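News > Local > Buildings and Utilities

Farkas building to move to low-temperature heating in October

The Farkas building in Grinmont will be taken off its gas boilers in October and connected to the low-temperature heating loop that already serves the neighboring blocks. Tenants were told of the schedule in a letter from the building's owner, Jotberg, which has also filed the work plan with the town.

The loop supplies water at a lower temperature than the boilers do. To deliver the same heat to the rooms, the system needs either more radiator surface or a higher flow rate. Jotberg has chosen a mix of the two. Radiators on the north side will be replaced with deeper units, and those on the south side will stay in place with new valves. The pumps in the basement will be exchanged for variable-speed models.

Work will proceed one floor at a time. The building has 6 floors, and each is expected to be without heat for two working days. The top floor goes first. Portable electric heaters will be available on request, with a limit of one per room set by the capacity of the existing circuits.

"The circuits are the constraint," said Agnese Kairys, the engineer in charge of the conversion for Jotberg. "Most rooms already carry a fair load of equipment and screens. A second heater on the same breaker will trip it."
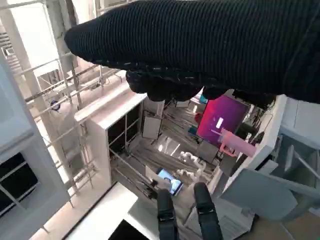
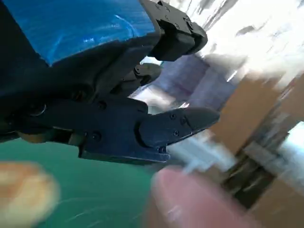

Kairys said the load survey was completed over the summer and that the results were used to set the order of the floors. Rooms with the highest internal heat gain, meaning heat given off by equipment and people, will be converted last, as they can go longest without the boilers in mild weather.

The connection itself is made through a plate heat exchanger. Water from the loop does not enter the building's own pipes. The two circuits pass on either side of thin steel plates, and only heat crosses over. The arrangement allows the building's pipework, parts of which date from the original construction, to stay at its present pressure. It also means that a leak on one side can be isolated without draining the other.

Hot water for sinks and showers will be handled separately. The loop is too cool for safe storage, so a small heat pump will raise the temperature in a dedicated tank. Dudex, the contractor for the plumbing, will install the tank in the former boiler room after the first boiler has been removed. The second boiler will stay connected as backup through the first winter.

Rowena Aquino, who represents the tenants on the third and fourth floors, said the main concern is billing. Heat is now divided among tenants by floor area. Under the new system each unit will have its own heat meter, installed on the return pipe, and tenants will pay for measured use plus a fixed charge for the common areas. Aquino has asked for one full heating season of parallel figures before the new method takes effect. Jotberg has agreed to supply them monthly but has not said whether it will delay the change.

The town's utility office has approved the connection with 2 conditions. The street crossing must be closed for no more than one night, and the flow meter at the building entry must be readable from outside. Wyn Nicholas of the utility office said the crossing is set to begin at 20:00 and that access for emergency vehicles will be kept open on the east side.

Valves and radiators will be balanced once all floors are connected. Tenants who find a room too cold after that point should report the room number and the valve setting to the building office, which will pass them to Dudex.

Local | Business | Transport | Utilities | Archive

Contact the newsroom | Copyright, all rights reserved | Back to top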